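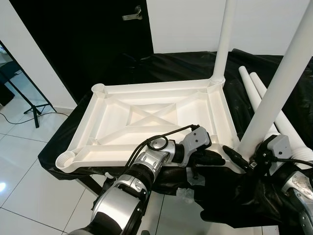 The white plastic table, upside down, with a leg in one corner.

I took a day off work for the cherries. My manager asked me twice if I was sure, as it is a strange reason for a holiday, but the sour cherry season in Narberg is short and I missed it last year. I still remember how I arrived at the farm then and the lady at the gate told me "you should have come Tuesday". I wrote this in the diary and I was angry for a week.

So this morning I got up at five. The 263 leaves from the corner by the pharmacy and goes all the way to Pelolton, with a stop at every farm road where anybody rings the bell. I had two buckets with lids, a hat, a bottle of water and a cheese sandwich. The driver looked at the buckets and said "Cherries?" and I said yes. He told me they were good this year, but smaller than usual on account of the dry June. I was happy that I understood all of it. He was speaking very quickly and looking in the mirror the whole time.

It takes 40 minutes. I tried to read but I mostly watched the fields. There is one place after the bridge where the road goes up a little and you can see the lake, only for a moment, and then the trees close again. I always plan to be looking at the right time and I always look too early and get tired of waiting. Today I saw it.

At the farm they give you a ladder if you ask, and I did not ask. I don't like ladders. I picked from the low branches, and it means going around many trees, and the family with the small children had been around the same trees before me. The children were taking the cherries with no stems, squeezing them, and throwing the stones at each other. Their father was apologizing to everyone. One stone landed in my hat and I pretended not to notice it.

In my grandmother's garden in Kusumton we had one tree only, next to the wall, and the birds took the top half. We never fought them for it. She used to say the upper floor was rented. I tried to translate this for a woman who was picking beside me and she smiled politely, so I think I lost something in the middle. Probably "rented out" is better. I must look it up.

By ten o'clock it was too hot. I had one bucket full and the second one half full, and my fingers were brown from the juice. It looks like iodine and it doesn't wash off with ordinary soap. I paid, and the lady at the gate (the same one!) weighed everything on the old scale and wrote the price on my receipt with a pencil. I did not remind her of last year.

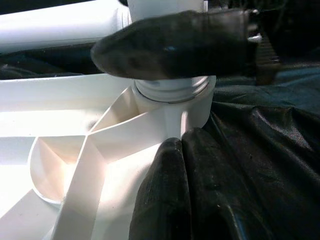

Page last changed: Friday, July 26, 2019

In the afternoon I took the stones out. I do it the way I learned as a child, with a hairpin pushed into a cork. I know there is a machine for it, I saw one at Jaiswal on the main street beside the big preserving pots, but it was expensive and I'm afraid it would break the fruit. With the hairpin you feel the stone turning and you pull once. After an hour I don't think about anything any more. I listened to a radio program about tides and I could follow it quite well, except for the word "neap", which I wrote on the wall calendar with a question mark.

The recipe is my grandmother's, but she measured by glasses and I never knew which glass. Over the years I have made my own numbers. This time I used 900 grams of sugar for the first pot, a little less than before. The last batch had such a sweet taste that the sourness was gone, and if the sourness is gone I could buy any jam in the store. No pectin. I put in some of the stones, tied in a piece of cotton, and take them out before the end. She did it like this and I never asked her why. I regret that I did not ask about many things, and this is the smallest of them.

The first pot foamed very high and I had to lift it off the stove with two towels. I saved it, but the stove looks terrible. The colour is right — dark, with red only at the edge when you hold up the spoon. I tested it on a cold saucer, and at first it ran, and ten minutes later it stayed where I put it. The second pot behaved better, maybe because I was afraid of it and stirred all the time.

I didn't have enough lids. I have jars, everyone at work gives me jars, but the lids belong to other jars. I tried every one. Three jars are closed with paper and an elastic band and these must be eaten first, and I don't see this as a tragedy. One of them is half empty already, as I had it with bread for my supper, standing at the counter, still with my apron on.

Now it is past ten and the kitchen smells of burnt sugar. The windows are open, and I hear the lids go down, one after the other, with this small click. I was sitting and waiting for each one. Two did not click yet. If they don't by the morning I'll put them in the fridge.

I would like to keep at least one jar until November, when the mornings are dark and I don't want to go out to the bus. Last time I promised myself the same with the plums, and they were finished in September. I will put this jar behind the flour where I cannot see it.

To buy tomorrow: lids, lemon, something for the stove. Also ask the library if they got my book. And look up "neap".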